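The Printer in the Back Room Knew Everything

When the accounting office Meesuk moved to a smaller building last October, it returned its leased printers to the supplier. It was an ordinary job. Two men came with a van, signed a paper and drove away with the machines. Four months later a stranger wrote to the office by e-mail and said that he had bought one of these printers at an online auction, and that its hard drive still had 1169 scanned pages on it.

The pages were tax forms, copies of passports, bank letters and one divorce agreement. The buyer wanted no money. He only wanted somebody to tell him what he should do with it.

Many people still think of an office printer as a simple machine, like a toaster. But most large models from the last fifteen years have a computer inside, and quite often a storage drive. When you scan, copy or fax a page, the machine can make a picture of it first and keep this picture in storage. Sometimes it is deleted after the job. Sometimes only the name of the file is removed, and the content stays until another job writes over it. In a small office this can take years.

I wanted to know how common the problem is, so I spent two weeks with Lirnent, a small company that tests used equipment for buyers and sellers. They work in a former bakery and the floor is still sloping toward a drain in the middle. On the shelves there were printers, routers, door phones and cash registers, all waiting to be opened.

In its last round of tests Lirnent bought 35 used office printers from auctions and from dealers. All of them were sold as "reset" or "cleaned." The technicians found readable documents on more than half. On some of the others they found no documents but they found the address book, with names and e-mail addresses of everyone who ever received a scan. In two cases the machine also kept the password for the company's mail server, and this password still worked.

The last detail is worse than it sounds. A scanned letter from years ago can hurt one person. A working password can open the door to the whole office, and the owner will not notice because the login looks normal.

So who is responsible? I asked this question many times and received many answers. The leasing firms say that the customer must erase the data before pickup. The customers say that they believed erasing was part of the service. In the contract that Meesuk signed, there is one sentence about it on page eleven, and it says the customer "should consider" removing personal information. The word "should" is doing a lot of work there.

The supplier, Jarivov, answered my letter after three weeks. It wrote that it now offers a certificate of deletion for an extra fee — the fee is lower than the price of a toner cartridge — and that it has changed its pickup form. The box for data removal is now on the first page.

There are tools for doing it yourself. Trovel, a free program, can send the full erase command to many models over the network, and it prints a report at the end. On older machines it does not work and you must take out the drive with a screwdriver. For a drive bigger than a coin this is ten minutes of work, if you can find the right screw. If encryption was switched on from the first day, the job is much easier, but on machines made before 2000 you will not find this option at all, and on many newer ones it is switched off when they arrive.

At Meesuk they have told all the clients whose papers were on the drive. Most of them were polite. A few have left. The office has now bought its next printer instead of leasing it, and the manual lies on top of the machine, open at the chapter about security.

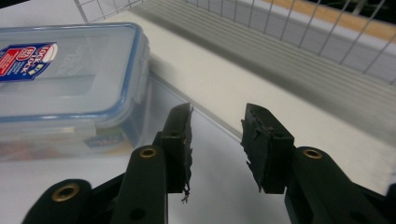
A clear food storage container with a light blue seal on its lid, behind the two black fingers of a hand-held gripper.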